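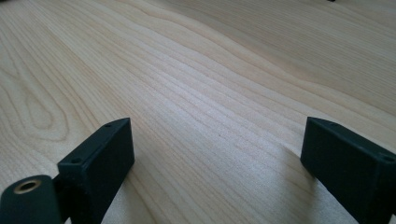 Light wooden tabletop.

Tretitz Woodturners – minutes, 2020-02-01

Gunther Schmieder in the chair. Minutes of the last meeting approved with no changes.

Lathe: the Muli needs new spindle bearings. Quote is $200 fitted. Approved.

Blanks: 56 cherry blanks left in the shed, ends sealed. Members may take 2 each until the July sale. 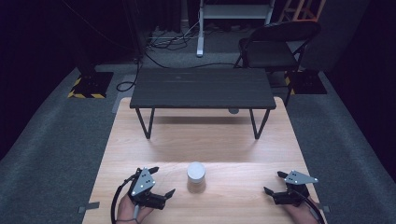 Any left after that go to the Stokemow club at cost. Gunther will write to them.

Dust: the Bristuvent filter was changed. It is still loud – ear protection stays on the rule sheet.

Dues: stay at $70. Motion to raise them failed.

Meeting closed.

Comments

rimcutter: Are the cherry blanks bowl size or spindle?

G. Schmieder: Mostly spindle.

patb: Please put me down for two.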